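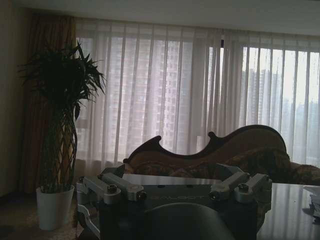 Wissam Ghanem

Well water tastes flat after the softener was put in, is it safe to drink?

We moved to a place outside Firkthorpe in April. It has a drilled well, and the previous owners had a salt-based softener installed shortly before they sold. The water lathers fine and the kettle stays clean, but it tastes flat and a bit slick. My wife says she can't tell. I can.

The only test I have is a strip kit from the hardware store in Bromimton. It read 670 ppm total dissolved solids at the kitchen tap and hardness close to zero. I haven't tested before the softener. There is an outside faucet that might bypass it but I'm not sure.

Two things I want to know. Is the sodium high enough to worry about (I take blood pressure pills)? And is there a way to get unsoftened water to the kitchen without tearing up the wall? The pipes are half-inch copper and the softener sits in the basement, right below the sink more or less.

Posted in Plumbing & Water – 3 replies

Malachy Mac Suibhne
Member, Bromimton

A softener swaps calcium and magnesium for sodium, so your dissolved solids number won't drop much after it. 670 doesn't tell you how much of that is sodium. You need a lab test for that. Ask for sodium, nitrate, coliform bacteria and arsenic, and take one sample from before the softener and one from the kitchen. The lab will send bottles with instructions. Use their bottles, and let the cold tap run 10 minutes before you fill the first one unless the sheet says otherwise. Take the aerator off too.

Show the sodium result to whoever prescribes your pills. Nobody on here can answer that part for you.

As for the pipe, if the softener is under the sink you are in luck. Tee off the main before the softener and run a separate cold line up through the floor to the kitchen faucet. I did mine in PEX in an afternoon. Cap the old cold feed right at the tee so you don't leave a long dead leg. Hot stays softened, which you want for the heater.

Daithí Mac an tSaoi

just buy bottled, we did it for 7 years

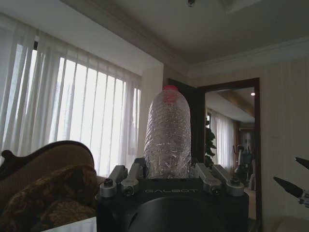
Declan Quinlan · Top contributor · edited

Agree with Malachy on the lab test. Check the outside faucet first – if soap lathers badly there, it's ahead of the softener and you can take your raw sample from it.

Also look at the hardness setting on the control head. Installers sometimes set it high and leave it, and then it regenerates more often than it has to and goes through salt. Set it from the raw water hardness once the lab gives you that.

If you don't want to run a new line, a small reverse osmosis unit under the sink will take out most of the sodium. Mine is a Grilik and it has been fine. Change the filters on schedule and leave room in the cabinet for the tank. RO water can taste flat as well, so it may not fix your first complaint. You can add a remineralizing cartridge after it.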